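Pukalness 图集:给老台式机搬家、除灰、换硬盘

2021年6月1日

终于把这台老台式机拆开弄了一遍!从去年十月就开始念叨,拖到现在,中间找过的借口自己都数不过来:天太冷手僵,螺丝刀找不到,硬盘还没降价,降价了又觉得还会再降。直到前阵子开机,风扇的声音大得隔着房门都听得见,点开一个文件夹要等到我去厨房倒完水回来,这才老老实实动手。

先交代一下主角。机箱是 Jokmont 的老款,黑色,立式,买的时候店里说是"办公用的,耐造",耐造是真耐造,好看是真谈不上。它跟着我搬过家,当过电视机的垫脚,当过打印机的底座,有一阵子上面还放着一盆绿萝(浇水的时候我每次都提心吊胆,后来把绿萝挪走了)。里面的东西换过一些,电源换过,内存加过一条 4 GB 的,主板和机箱一直是原配。硬盘也是原配,这回要退休的就是它。

为什么不干脆买台新的?朋友们都这么问。我也想过,购物车里放过好几台,放着放着就下架了。我平时在这台机器上干的事无非是写写东西、整理照片、记账、偶尔剪一小段视频,配置说不上快,可也没慢到不能用。它慢主要慢在硬盘上,换一块固态盘花不了多少钱,先把眼前的毛病解决了再说。再有就是我喜欢拆东西,这个理由占多大比重我就不细讲了。

动手之前:先备份,先备份,先备份

老硬盘里有 3000 张照片,是我最怕丢的东西。有早年用小相机拍的,也有后来从手机里倒出来的,文件夹的名字起得乱七八糟,"新建文件夹""新建文件夹(2)""照片最终""照片最终真的"……我本来打算趁备份的时候顺便理一理,理了一个晚上,只理完一个文件夹,倒是把里面每张照片都看了一遍,看到半夜。后来想通了,先原封不动拷出来,整理的事以后再说。

拷贝用的是一块移动硬盘,接在机箱后面的口上。前面板那两个口我一直不太信任,其中一个插东西要找角度,稍微碰一下就断开,拷到一半断开那种滋味尝过一回就够了。拷完之后随手点开几个文件夹看看能不能打开,尤其是年头久的那些。有一段视频放到一半就卡住,吓我一跳,回头在老盘上放,也是在同一个地方卡住,那就是原来就坏的,跟拷贝没关系。心放下一半,另一半替那段视频难过。

除了照片,还有几样东西容易忘:浏览器的收藏夹、输入法的词库、桌面上那堆东西、邮件客户端的存档。输入法词库我上一次重装就忘了,打了好久的字才把它重新教会,这次专门写在便签上贴在显示器边上。

买了什么

新的固态盘,739 块,容量够用,没有上最大的那一档。下单之前在两个牌子之间来回比了好几天,评论从头翻到尾,翻到后来发现夸的和骂的说的都是快递,干脆选了送得快的那个。

一套 Cutix 的螺丝刀,磁性的。以前那把十字螺丝刀是家里装柜子用的,头太大,柄太粗,往机箱里一伸就碰到东西,螺丝掉下去要把整个机箱抱起来晃。这套带一根加长杆,贵得不算离谱,用完一次就觉得早该买。磁性头吸螺丝吸得很牢,唯一的缺点是盒盖扣得太紧,每次打开都像在跟它较劲。

一包 Jacquet 的理线带,50 根装。我当然用不了这么多,不过最少就是这个装。魔术贴那种,能反复拆,比一次性的塑料扎带省心。塑料扎带剪的时候总怕剪到旁边的线,这个担心我有过一次差点成真的经历,从那以后就换成软的了。剩下的拿去捆充电线,捆耳机线,厨房里半袋半袋的面粉和木耳也用它扎,家里到处都是。

还有一把软毛刷和一个气吹,都是原来清相机用的,没有另外花钱。罐装压缩空气我也考虑过,劲儿大,但是在屋里用灰飞得到处都是,而且罐子不能歪着喷,我这种手脚不利索的人还是算了。

地方怎么摆

在书桌上弄还是在地上弄,我纠结了一小会儿。地上宽敞,但是腰受不了,上次装书架蹲了一下午,第二天起床像生了锈。桌上的问题是怕划,铺一块旧毛巾就行,毛巾别用起毛的,不然拆完机箱里全是毛,灰没少,还多了一层绒。

灯要够亮。机箱里面黑乎乎的,顶灯从上面照下来,正好被机箱的上沿挡住,该看的地方全在阴影里。我用一盏夹在桌边的台灯斜着照进去,看哪儿就掰到哪儿。手机的手电筒也能用,就是一只手要举着它,剩一只手干活很别扭,叼在嘴里更不建议。

螺丝放哪儿这件事值得唠叨两句。我用的是做冰块的格子盒,一个格子放一处拆下来的螺丝,旁边用便签写上"侧板""电源""硬盘"。机箱上的螺丝长得都差不多,粗细和牙距却不一样,拧错了能拧进去一小截,然后就卡在那儿,使劲拧就要滑丝。别问我怎么知道的,主板旁边那个怎么都不肯配合的螺丝孔就是当年的纪念。

断电,放电

电源线拔掉,显示器线、网线、键盘鼠标都拔掉,拔之前用手机对着后面拍一下,装回去的时候照着插。拔完电源线以后再按一下开机键,让里面剩的那点电跑掉,有时候风扇会轻轻动一下,像打了个嗝。然后摸一摸金属的东西,比如暖气片或者水龙头,把身上的静电放掉。冬天尤其要当心,我穿毛衣的时候连门把手都不敢碰,更不要说主板了。

后面那一堆线拔下来,墙角忽然空出一大片地方,露出来的踢脚线和旁边的颜色都不一样了。顺手把那块地也拖了,捡到一支笔、一枚硬币、一张过期的洗车券,还有一颗以前找了很久的耳机胶套。

侧板

后面两颗手拧螺丝松开,侧板往后一拉就下来。说得轻巧,我家这块年头久了有点变形,拉到一半不动了,得一边往后带一边用手掌拍一下中间,拍的位置还有讲究,靠上一点才管用。第一次拆的人容易拆错边,要拆的是看得见主板正面的那一边,不是背后走线的那一边。从后面看,插显示器线的那些接口靠着哪边,参照一下说明书就清楚了,老机箱的说明书网上多半还能搜到。

侧板拆下来靠墙立着,别平放在走道上。金属板边缘挺锋利的,我的脚趾可以作证。

灰

打开的第一反应是:这么多!风扇叶片上是一层毡子似的灰,散热片的缝里塞得满满的,机箱底下还滚着几个灰团,捏起来软绵绵的。难怪声音那么大,它是在盖着被子跑步。

清灰的顺序我是从上往下、从里往外。先用刷子把结块的扫松,再用气吹吹,吹的时候最好把机箱搬到阳台上,口罩戴上,窗户开着。风扇要用手指按住叶片再吹,不让它跟着转。散热片里面的灰用刷子够不着,我拿一根牙签裹了一小块布,一条缝一条缝地往外带,很费时间,但是有种挖耳朵一样的满足感(对不起,这个比方不太雅)。

前面板也能拆,底下有个手扣的凹槽,往外一掰就开。要慢慢来,塑料卡脚老了会脆,断一个还能凑合,断两个就关不严了。前面板里面的滤网拿去水龙头底下冲,冲出来的水是灰的,冲完晾着,一定要等它干透了再装。我嫌慢,把它挂在晾衣架上,跟袜子并排挂了一下午。

硅脂这次没换。测过温度,还在正常范围里,就不给自己加戏了。换硅脂要拆散热器,我这个散热器的四个塑料脚特别难伺候,上次装的时候按得主板都弯了,心疼得不行。等哪天温度真的上去了再说吧。

线

老机箱没有什么背部走线的空间,线都挤在正面,电源出来的那一大把像一束粗面条,谁也不让谁。我的办法是先不急着捆,把每根线从头到尾捋一遍,看看它从哪里来到哪里去,没用上的归到一边,用上的顺着机箱的边走。最后再上理线带。先捆后理的话,捆完了总会发现有一根还得抽出来。

没用的电源接头别剪,以后说不定要用,折起来塞在光驱位下面就好。光驱我已经好几年没用过了,上次打开托盘,里面躺着一张装打印机驱动的盘,那台打印机早就不在了。

数据线要留一点弧度,不能折死。这种线看着皮实,折出一道印子之后就可能时好时坏,那种时好时坏的毛病最难查,系统一会儿认得硬盘一会儿不认得,让人怀疑是自己眼花。插头上带金属弹片的,拔的时候要按住弹片再往外抽,捏住插头那一端,千万不要拽着线拉。

硬盘架

重头戏来了。硬盘架是银色的铁架子,冲压出来的,边上一排长条孔和折起来的小耳朵,摸起来有点割手,我建议戴一双薄手套。硬盘靠蓝色的塑料卡扣固定,不用拧螺丝,当年买的时候这可是个卖点,说明书上专门画了一页。卡扣的原理不复杂,扳开,硬盘滑进去,再扣回来。就是年头久了发紧,第一下总是不动,手上的劲儿要匀着给。

旁边还挤着电源线和数据线,手伸进去能转动的余地很小。我自己的习惯是先把线往一侧拨一拨,给卡扣那一块让出地方,再去扳它。

硬盘架跟蓝色卡扣,左边挨着黑色的电源接头和红黄橙几种颜色的线,后头绕上来的那根亮蓝色的是 SATA 数据线。

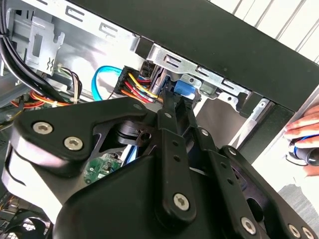
有位同款机箱的网友留言说,这种塑料卡扣千万别在大冬天扳,他家那台就是冷天拆的,啪的一声断了一只脚,后来只好用螺丝从侧面固定,硬盘一转起来整个架子嗡嗡响,垫了两片橡胶才安静。他还说要是卡扣实在太紧,先开机让机箱里面暖一会儿,关机断电以后再弄,会好扳很多。

这个办法我记下了,下次试试。我回他说橡胶垫片在五金店买自来水龙头用的那种就行,厚度差不多,他说他用的就是那个,看来大家翻的是同一个抽屉。

换固态盘

固态盘比老硬盘小一圈,直接放进架子里是晃荡的,要加一个转接托架。托架是随盘送的,塑料的,四颗小螺丝,螺丝小得像芝麻,这时候磁性螺丝刀就显出好处来了。拧的时候不要一下子拧死一颗,先都带上,再对角慢慢收紧,跟换车轮胎一个道理。

托架装好以后接口朝哪边要先想清楚。我第一次就装反了,推进架子里,满意地拍了拍,然后发现接口朝着前面板,线根本够不着,只好全部退出来重来。退出来的时候卡扣又紧了一回,算是白白多练了一次。

电源接头和数据线接头都是 L 形的,有方向,插不进去的时候翻个面,不要硬怼。插到底手上会有感觉。旧盘我没有扔,擦干净装进防静电袋,外面写上日期和里面有什么,收在书柜最上面那层。万一哪天发现有什么忘了拷,还能拿下来接上看看。

第一次开机,没亮

装完接上线,按下去,风扇转了,屏幕是黑的。那几秒钟我连新电脑的颜色都选好了。再一看,显示器的线没插……插上,好了。

进了主板设置,新盘认出来了,把启动顺序调一下,然后装系统。装系统的 U 盘是提前做好的,这一步要是没提前做,就得抱着 U 盘去找别的电脑,我上次就是这么下楼的。系统装完,驱动装完,再把备份的东西一点一点搬回来。输入法词库这次记得导入了,打出第一个常用词的时候有点小感动。

现在快了多少,我没有跑分,讲不出数字来。我只知道以前按了开机键可以去刷牙,现在杯子还没接满水它就已经到桌面了。风扇声音也小了,夜里坐在旁边写东西能听见钟走。

几条零碎的

侧板别急着上。开着跑一会儿,看看风扇有没有碰到线,听听有没有怪声,都正常了再盖。我第一次盖完才听见哒哒哒,是一根线头搭在风扇上,又得拍那块变形的侧板。

拆下来的东西隔天再装的话,用一块布盖一下。我家没有猫,飞虫倒是不少,台灯一开都往里面扑。

螺丝要是多出来一颗,先别慌,翻翻格子盒,看看是哪一格的。我这次多出来的那颗比谁都长,找了半天,是以前掉在机箱底下的,跟这次没有关系,洗洗放进备用盒里了。

理线带缠的时候毛面朝外,撕的时候才好找头。

要是有人也在用 Jokmont 这一款,想问前面板那个接触不良的 USB 口怎么修的,我还没修呢。拆开看了一眼,像是焊点的问题,手边没有烙铁,先用胶带贴起来提醒自己别往那儿插。谁修过的话请在下面留个言,最好说一下那块小板子要不要整个拆下来,我怕拆下来就装不回去了。

照片的整理进度:第二个文件夹,看到一半。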